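Print | E-mail
Reading time: 1 min

Is it worth buying tubs for table clutter?

Everything lands on our white table: lamp, glass, tennis balls, little boxes. My sister swears by plastic bins. I suspect I'd just have tidier junk.
Dremodier

Rostam Kazemi
Two bins, no more. I bought 12 in July and filled the lot with rubbish.
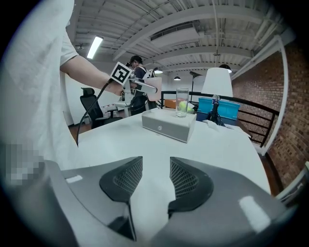 Sort first, then see what's left. And put the balls by the back door, or they'll roll.

Azimi
Bins are a con. Get a drawer.

Sumik
A drawer of what, though? Same mess, shut away.

Last updated: 11th October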